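Home > Kitchen > Countertop Cooking > Rice and Multi-Purpose Cookers

Skollach Round Cooker, Navy
Item 458
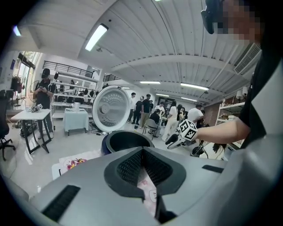 Round cooker in dark navy with the lid fully open; perforated inner lid face and black interior.

The Skollach Round Cooker is a countertop appliance for rice, porridge, soups, and steamed dishes. It is supplied to households, staff kitchens, and shared workrooms through the Harncombe catalog. The body is dark navy with a round rim, and the hinged lid opens to an upright position so that the bowl can be filled, stirred, and served from without setting the lid down on the counter.

This page applies to the current version of the cooker. Owners of the earlier Pledell model should consult the separate page for that product, as the bowls and lid plates are not interchangeable.

Overview

The inner face of the lid is silver in color and carries a radial pattern of small perforations around a central circular knob. Steam passes through the perforations during cooking and leaves by way of a vent in the outer lid. The plate is held in place by the knob and may be removed for washing. It should be refitted before each use -- the cooker will heat without it, but moisture will collect inside the lid and may drip when the lid is raised.

The interior is black. The bowl lifts straight out and should be dried on the outside before it is returned to the body. Water left between the bowl and the heating plate can cause uneven cooking and may leave marks on the plate.

Cooking Programs

The cooker offers 7 programs, selected from the front panel:

White rice
Brown rice
Mixed grains
Porridge
Soup
Steam
Keep warm

The keep warm setting begins automatically at the end of the three rice and grain programs. It does not follow the soup or steam programs, and must be chosen by hand if it is wanted. Food should not be held on this setting overnight.

Where to Place the Cooker

Set the cooker on a flat, dry, heat-resistant surface. Allow clear space behind the body for the lid to stand open, and keep the area above the steam vent free of shelves and cabinets. Loose paper, napkins, and table coverings should be moved away from the cooker before it is switched on.

In offices and shared rooms, the cooker should have a wall outlet of its own. The cord should not cross a walkway. Harncombe does not recommend the use of extension cords with this product.

Before First Use

Remove all packing material from inside the bowl and from beneath it. Wash the bowl, lid plate, measuring cup, and paddle in warm water with mild dish soap, then rinse and dry. Fill the bowl with water to the lowest line, close the lid, and run the steam program once. Discard the water. A faint odor during this first cycle is normal.

Care and Cleaning

Unplug the cooker and allow it to cool fully before cleaning. To remove the lid plate, hold the lid steady with one hand and pull the central knob toward you with the other. Wash the plate with a soft brush so that the perforations stay clear. Starch dried into the openings can be loosened by soaking the plate in warm water.

Wipe the body and rim with a damp cloth. The body must never be placed in water. Metal spoons, steel wool, and scouring powder will damage the bowl and are not covered under the warranty.

If the lid does not close easily, check that the plate is seated and that no grains of rice are caught along the rim.

Supplied with the Cooker

Cooker body with attached lid
Removable bowl
Removable lid plate
Steaming tray
Measuring cup
Paddle
Power cord
Printed guide

Replacement bowls, lid plates, and steaming trays are sold separately under the Rimkutė accessories line. When ordering, please quote the item number shown at the top of this page.

Warranty and Returns

The cooker is covered for 3 years from the date of purchase against faults in materials and manufacture. The removable bowl is covered for one year. Wear to the bowl surface from ordinary use is excluded.

Unused items may be returned within 30 days in their original packing. Please include the order slip. Cookers that have been used can be accepted only where a fault is reported -- a short written account of the problem should be placed in the box with the item.

Availability

The navy finish is in stock. A further delivery of replacement lid plates is expected in July, and orders for that part may be placed now for dispatch on arrival.

Page last revised Jun 15, 2025

Related items: Steaming Trays | Measuring Cups | Replacement Bowls | Printed Guides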